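Plate First, Shop Later
By Tonantzin Escobedo

I own far too many plates. My sister says so, the shelf in my hallway says so (it has started to bow in the middle), and so did Hemi Pomare, the very patient man who helped me move into this apartment in July and carried all 300 pounds of my kitchen up the stairs. So when I tell you I have spent the past few months thinking about colored plates, please understand that I came to the subject already unwell.

It started with a yellow one. I found it at Manolakis, the housewares store down on the corner, in a bin by the register marked 5 dollars. I had no use for it. I took it home, put half a grapefruit on it, and ate my breakfast standing up, staring at the thing like it was a painting!

After that I got nosy about how other people do it. Baltazar Bermúdez, who cooked at a lunch place in Trardale for 20 years, told me he picks the plate before he picks the food. He'll get out something blue and then go shopping. I thought he was pulling my leg, but I tried it for a week and ate better than I had all summer, mostly because I kept buying fruit. 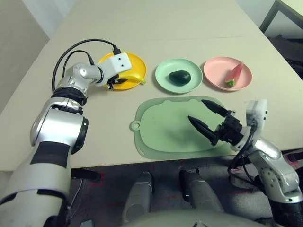 My own rule is one plate, one thing, and plenty of bare plate showing. I used to pile everything into a big wooden bowl, where the pears went soft at the bottom and the grapes rolled off under the stove. Give each fruit its own dish and even a plain white table wakes up. Yellow on yellow is my favorite, a banana on a sunflower-colored plate, and I love how dark an avocado looks against mint green. Watermelon on salmon pink I would have argued against — too close, I'd have said — but that strip of green rind saves it. Keep your cutting board in the same family if you can. Mine is a horrible orange and I'm saving up for a sage one.

Eliseo Quezada, my neighbor, thinks all of this is silly. He has four white plates from a set called Brelitz that his mother gave him, and he'd like me to know that food looks fine on white. It does. I ate his chicken off one last night and had seconds.

But I did go back to Manolakis this morning, and the bin was full again. I bought a lilac one. Now I need some plums.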